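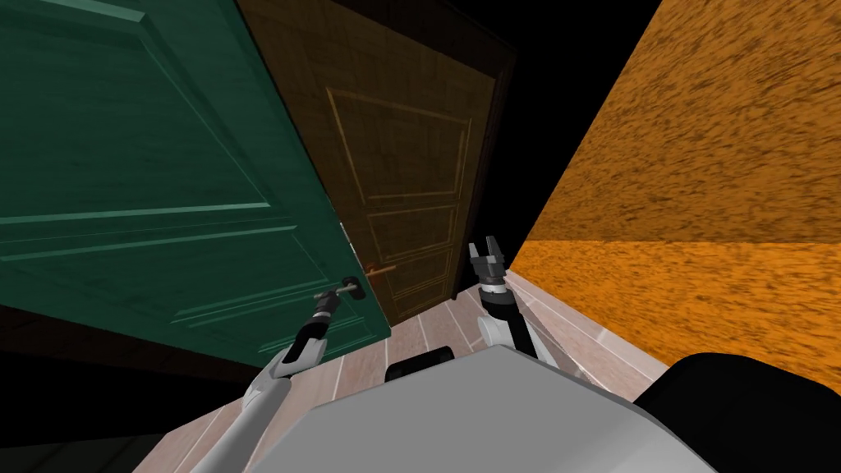 A paneled green door with a metal lever handle on a round rose.

Interior doors are sold with almost no acoustic information. A buyer at a home center can learn the width, the height, the core type, the finish and the hinge side. The one property that determines whether a person in the bedroom can hear a phone call in the hallway is left off the label. My position is that every interior door sold for residential use should carry a sound rating, and that the rating should be measured on a hung door.

The second half of that sentence matters more than the first. Laboratory figures, where they exist, usually describe a slab sealed into a test opening. A slab in a house has a gap at the bottom, a gap at the latch side, and a frame that was shimmed by whoever was on site that morning. Sound goes through the gaps first. A heavy door with an open undercut will lose most of its advantage over a light one, and the buyer who paid for mass will conclude that mass does nothing.

I reviewed the door schedules for the Bittencourt apartments last January, before the interior package went out to bid. The schedule covered 1,129 doors. Each line had a column for fire rating, a column for hardware set and a column for color. There was no column for sound. The project had a separate acoustic specification for party walls and floors, written with care, and it stopped at the apartment entry. Ineke Vandenberghe, who wrote it, told me she had been asked to leave the interior partitions out to save review time. She put them in an appendix. The appendix was not priced.

The usual objection is cost. Testing a hung assembly takes longer than testing a slab, and a manufacturer with 200 models will not want to test each one. It does not have to. Most of those models share a core and an edge detail and differ only in panel layout. They can be grouped by construction, with one test per group and the weakest result printed for all of them. Flindby already groups its doors this way for warranty purposes.

A better objection comes from Dalva Trindade, who manages returns for a regional supplier. She argues that a rating invites complaints about installation, and that the supplier will end up paying for somebody else's crooked frame. I accept that this will happen. The label should therefore state the undercut and the seal used in the test, in the same type size as the rating. An installer who leaves twice the gap has then departed from a printed condition, and the dispute has a starting point.

Drop seals and perimeter gaskets should be sold in the same aisle as the doors. At present they are shelved with weatherstripping, two aisles over, and described only in terms of drafts.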